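Hisex: reader reviews of grief and recovery memoirs

Maintained by Paula Voicu. Last revised Tuesday, September 29, 2020.

What it holds
318 short reviews of self-published memoirs about losing a parent, collected from the Broko book forum. Each has a star rating and a label for whether the reader said the book helped.
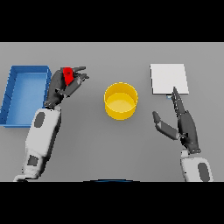

I would not lean on that label. "Helped" can mean anything from a good cry to a changed life, and people who gave up on a book seldom post — 29 reviews mention not finishing.

Labelling
Octavian Oprea and I labelled everything separately. We disagreed often on sarcasm, and I doubt our final answers are much better than our first ones.
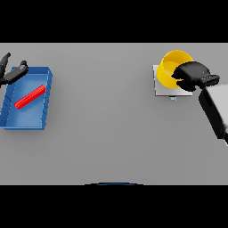 Blue tray on a light grey tabletop, simulated.

Known problems
Three authors seem to have reviewed themselves. Two reviews are publisher blurbs, left in. Please don't use any of this to claim that memoirs heal people.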